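Unit 6: Grip faults and dropped loads

Read before Saturday's lab. Bring the fault log sheet from Unit 5.

6.1 The Rutusholm fault

The arm at the Rutusholm teaching lab was set up for a simple transfer job: pick up a piece of fruit, carry it to a basket, let go. It ran well for most of a morning. Then it began dropping fruit partway through the carry. The controller showed no error. Each drop was logged as a finished cycle, so the count on the screen looked fine while the basket filled more slowly than it should have.

The log for the bad period covers 30 cycles. In 19 of them the fruit reached the basket. The rest were drops, and all of them happened during the sideways move.

The task uses one apple at a time on a padded mat, with a shallow woven basket to the left. Look at where the fingers meet the fruit. One has a white pad against the right side and the others come over the top and far side. The grasp depends on contact at several points on a curved surface, and a weak contact at any one of them may not show until the arm speeds up.

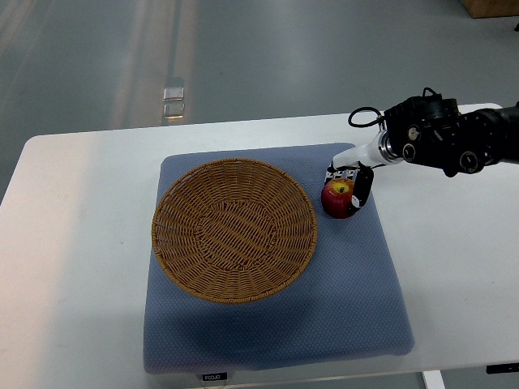 6.2 Cause

Two faults were found.

The first was mechanical. A finger pad had worked loose and could slide under side load. It held in a static check, which is why the morning inspection passed it.

The second was in the program. The Mikiron routine confirmed the grip once, right after the fingers closed, and never checked again. When the fruit slipped out, the fingers closed further and the routine went on to the release step.

6.3 Fix

The pad was replaced and the Punivwood checklist now includes a side-load test. The routine reads finger position throughout the carry and stops the arm if it changes by more than 2 mm.

6.4 Lab rules

Stop the arm before reaching for dropped fruit. A paused program is still live.
Log every drop, including ones the controller calls complete.
After a stop, wait 30 seconds before resetting.

Reading: Robles, chapter on grasp monitoring. Skip the section on suction cups.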